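4.2 Placing the Zimska room heater

Read this section before you plug the heater in. It needs a hard, level floor and a wall socket of its own.

1. Choose a spot at least 630 mm from curtains, bedding and furniture.
2. Stand the heater upright and press each foot until it clicks.
3. Lay the cable flat — never under a rug.
4. Set the dial to 6 and leave it there while the room warms up.
5. Turn the dial back to 400 W for overnight use.

Note: A faint smell is normal the first time the heater is used. Open a window until it clears.

Caution: Do not cover the grille. Do not use an extension lead. If the red light flashes, switch off at the wall and let the heater cool before moving it.

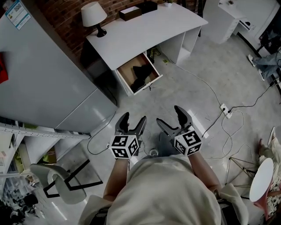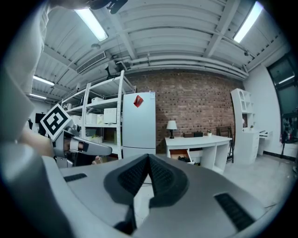 Fig. 7. Room with a hard floor. The first view shows a concrete floor and a desk by a brick wall.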